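Ticket: Photo upload stops at 80 per cent
Product: Trendbridge shop manager
Opened by: Zbigniew Brzozowska, Disthorpe branch
Status: Waiting for customer

Zbigniew Brzozowska, Tuesday, 9:40
Good morning. Since the update in April I can not add photos to our fabric listings. The bar goes to 80 per cent, waits almost five minutes, and then the page says "Session ended". I must log in again and the text of the listing is lost also. I tried two browsers and the result is the same. Small pictures, for example our logo, go through without problem.

Rekha Bhatt, Support, 10:15
Thank you for the clear report. Could you please attach one photo which fails, in the original size? Please tell us also if the office network is the same as before the update.

Zbigniew Brzozowska, 10:50
The network is the same. I attach the file by the ticket form, and this way it was accepted at the first try.

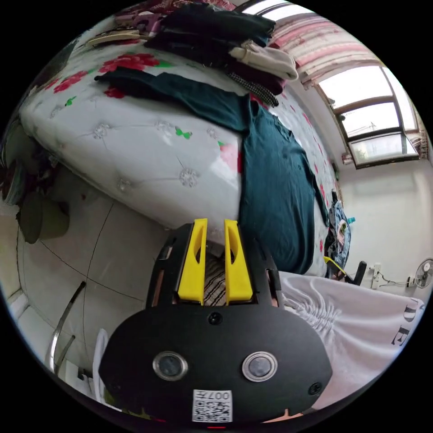 Attachment 1: striped fabric, black, brown and white. Fails in the listing form.

Rekha Bhatt, Support, 13:20
I received it and I can repeat the error on our test shop. The form makes the preview before it saves the file, and the session closes in the meantime. I passed this to Harsh Rathore. Until it is repaired, please save the listing as a draft first – the text will then stay – and add the photo from the Media page.

Zbigniew Brzozowska, 14:05
The draft way works for one listing. I will try with the other ones and write again tomorrow.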